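Ticket 228: Florex hand-held gripper kit, left unit drops thin round items
Status: Open, waiting on customer
Product: Florex two-hand capture kit (trial loan)
Site: Drovancombe
Reseller: Pemance
Priority: Normal
Opened: Aug 3, 2026

Customer report

We have had the kit on trial since July and are deciding whether to buy. Most of the kitchen tasks are fine. Cups, lids and sponges give us no trouble with either hand. The problem is the table-setting task, where the operator picks up chopsticks from a cloth and puts them in a tall cutlery holder. The left unit closes on a chopstick, lifts it a little way and then the stick rolls out between the pads. The right unit does the same job without dropping.

We have already tried the following:
Wiped both sets of pads with a damp cloth and let them dry.
Restarted the kit and ran the open/close calibration from the menu.
Changed operators.
Swapped the wooden chopsticks for metal cutlery. The metal pieces slip as well, but less often.

No error codes on the screen. The trigger feels the same on both units. Recordings save normally and the video is usable, so the fault is only in the grip.

Support reply 1

Thanks for the detail. Please send a still from one of the recordings with the gripper open over the items, taken before a pick. Please also tell us the pad set fitted to each unit. The code is moulded on the back of the pad, on the side that faces the finger bars.

Customer reply

Still attached. Both units have the Eide soft pads that came in the box. We have not changed them.

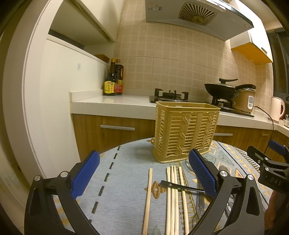 Attachment 1: view from the hand-held unit, pads open over the chopsticks, holder behind.

One more thing that may matter. When we close the left unit slowly with nothing in it, the pads touch at the heel first and the tips stay apart. On the right unit the pads meet along the whole face.

Support reply 2

The heel-first contact is useful. The blue pads are meant to tilt when the gripper is open, so the angle in your still does not tell us much by itself. They should swing parallel as they close. If the tips stay apart, a thin item near the tips has very little holding it and will roll. A cup is wide enough that the pads never get to that point, so you would not notice.

Please do these checks on the left unit, in this order:

1. Switch the unit off and remove it from the cable.
2. Open the gripper fully and look at the silver pivot screws on each finger. Try each one with the driver supplied. They should be snug, and the bars should still swing freely.
3. Hold each pad by its edges and rock it. A slight amount of movement is normal. If one pad moves clearly more than the other, note which one.
4. Close the gripper on a strip of plain paper at the tips and pull. Repeat at the heel. Do the same on the right unit for comparison.
5. Reconnect, run the calibration with the pads empty, then do 40 picks with the same chopsticks.

Do not use thread lock on the pivots – it gets into the bars and stiffens them.

Customer reply

Checks done. One pivot screw on the left unit turned nearly half a turn before it was snug. The others were fine. The paper now holds at the heel and drags at the tips, where before it slid straight out. The right unit holds at both ends.

Of 40 picks we had 4 drops, all with the chopstick held near the tips. Better than it was, but the right unit had none over the same number. The outer pad still rocks more than the inner one.

Support reply 3

That points to wear in the outer pad mount. We are sending a replacement mount and one set of firm pads through Pemance, at no charge under the trial terms. Allow 3 business days. Fitting needs only the supplied driver. Please keep the old mount and send it back in the same box.

Until it arrives, pick thin items with the middle of the pad and use the right unit for the chopsticks where you can. Earlier recordings do not need to be deleted, but label the sessions with drops so they can be filtered later.

The trial period has been extended to cover the repair. Please repeat step 5 once the mount is fitted and post the count on this ticket.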